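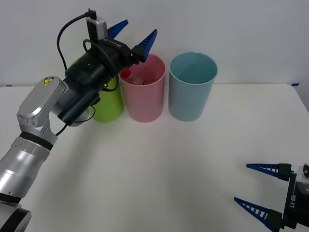
Tableware for the shared kitchen was taken first at the Dritoscombe staff and tenants' meeting, ahead of the usual items, so that the people from the upstairs studios could get back to work by 10:30. The choice is between a short, wide cup and a tall one. The tall style is straight-sided with a slight taper toward the base, in matte plastic, like the lime-green and pink cups in the row at the back of the white table. Most of those present liked the tall cup better. Bastien Guillot, chairing, asked that the full discussion be written up under item 3 and that the rest of the meeting follow the agenda as sent out.

Present: Bastien Guillot (chair), the office manager (minutes), the building manager, one person each from the print shop, the upstairs studios, the bookkeeping office and the Toom room group, and the evening cleaner.

Apologies: the bike repair shop.

1. Minutes of the last meeting

Agreed as correct, with one change. Under "Refrigerator," the words "all food" should read "all unlabeled food." The office manager will fix the copy in the binder and the one on the shared drive.

2. Matters arising

Refrigerator labels. The roll of labels and the marker are now on a string by the refrigerator door. The marker has gone missing once and come back. The bookkeeping office asked if dates could go on the labels as well as names. Agreed. The note on the door will be changed to say name and date.

Sink. The slow drain was cleared in February. The building manager asked again that coffee grounds go in the trash. The print shop said their people knew this, but that visitors might not. A small sign will go over the sink.

Back door. Still sticking. The building manager has planed the bottom edge and thinks the rest of the trouble is in the hinge. Carried forward.

Noise from the stairs. The rubber treads have been ordered. No delivery date yet.

3. Cups and tableware

The glass tumblers that came with the kitchen are chipped, and several have been thrown out by whoever found them. The mugs are a mixture of what people have brought from home. The evening cleaner said that most evenings there are mugs left on desks in the studios and in the Toom room, and that it takes longer to collect them than to wipe down the kitchen.

The office manager had looked at prices and brought the supplier's sheet. Morska sells both the short cup and the tall cup in the same set of colors. The price per cup is the same for either one. The lid is extra and is sold only for the short cup.

The following points were made:

The print shop wanted plastic. They have a concrete floor and anything made of glass gets swept up sooner or later.

The bookkeeping office did not want to give up mugs for hot drinks. It was agreed that the new cups are for water and cold drinks only and that mugs will stay.

The upstairs studios asked about colors. They would like each tenant to have its own color so that a cup left in the wrong place can be sent home. The chair thought this was sensible as long as people did not start counting each other's cups. The bookkeeping office asked for pink. The print shop asked for lime green. The upstairs studios will take whichever is left once the Toom room group has chosen, and the Toom room group will choose after talking among themselves.

The building manager measured the cupboard over the counter before the meeting. The tall cup fits upright on the lower shelf. It does not fit on the upper shelf unless the shelf is moved down one peg, and then the lower shelf is too tight for the mugs. The shelf will be left where it is. Tall cups go on the lower shelf and mugs on the upper one.

The evening cleaner asked if the tall cup can be stacked. The supplier's sheet says it can, but does not say how high. She would rather have them standing in rows than in a stack that leans against the cupboard door. Agreed to try rows first.

The chair asked for a show of hands. The tall cup was chosen. The short cup had one vote, from the bike repair shop, sent in by note.

Action: office manager to place the order with Morska once the Toom room group has given its color.

Action: building manager to put strips of colored tape on the lower shelf, one for each tenant.

4. Dishwasher

The dishwasher has stopped in mid-cycle on several days. Running it again from the start usually clears the fault but people are then waiting for dishes at lunch.

The building manager had a visit from the service company, Cillard. Their quote for the repair is $481, which covers a new pump and the labor. Their quote for a replacement machine of the same width, fitted and with the old one taken away, is $1,287.

There was a long discussion. The upstairs studios were in favor of the replacement, as the present machine was secondhand when it was put in and the lower rack has lost two of its wheels. The bookkeeping office pointed out that the kitchen fund would cover the repair now, while the replacement would mean asking every tenant for more. The print shop said they hardly use it and would not want to pay extra. The Toom room group uses it after every evening class and would be willing to pay a larger share.

The chair asked if the racks could be bought separately. The building manager did not know and will ask. He also said the repair comes with a guarantee on the pump only, and that if anything else went wrong it would be a new visit and a new bill.

It was agreed to go ahead with the repair, and to look at the matter again if there is another fault before the leases come up for renewal. The upstairs studios asked for it to be recorded that they would have preferred the new machine.

Action: building manager to accept the repair quote and ask Cillard about a lower rack.

5. Tables and wall in the Toom room

The Toom room group has asked for the wall behind the worktables to be kept clear of posters. Tape has pulled paint off in several places near the window, and that end was touched up in a gray that does not quite match. The building manager has found the right can and will redo the patch.

The group also asked that tables be put back against the wall after use. People setting up for a class have been finding them in the middle of the room, or turned the long way so that the door will not open fully. The upstairs studios said this was probably them and will pass it on.

Wiping down. White tabletops show every ring. A spray bottle and cloths are kept in the cabinet under the window, and the cloths go in the bin marked for laundry when they are dirty. The evening cleaner takes the bin home with the kitchen towels. She asked that paint rags not be put in it.

Action: building manager to repaint the patch by the window.

Action: upstairs studios to remind their people about the tables.

6. Kitchen towels and cleaning supplies

Dish soap, sponges and trash bags are fine for now. Paper towels are running low. The print shop has a case of them that they do not need and will bring it over in exchange for a box of trash bags.

The bookkeeping office asked who buys coffee filters. The answer is that each office buys its own, but the ones on the counter are used by everyone. After some talk it was agreed to add filters to the shared order. Coffee itself stays separate.

Action: office manager to add coffee filters to the monthly supply list.

7. Key cabinet

Three keys are signed out with no name that anyone can read. The office manager has a list of which hooks they belong to. Tenants are asked to check their rings. From now on names are to be printed in capitals in the key book.

8. Any other business

The bike repair shop, by note, asked if the outside light could come on earlier. The building manager will change the timer.

The upstairs studios will have visitors on the stairs and in the hallway during their open house. They will put out their own signs and take them down afterward. They asked to borrow the folding chairs from the Toom room, and the group agreed, provided the chairs are back before the evening class.

The evening cleaner asked for a hook for the long broom. The print shop has a spare one and will put it up.

9. Next meeting

Same place, 9:30 a.m. Items for the agenda to the office manager. The back door, the dishwasher and the cup order will be carried forward.

The meeting closed at 11:05.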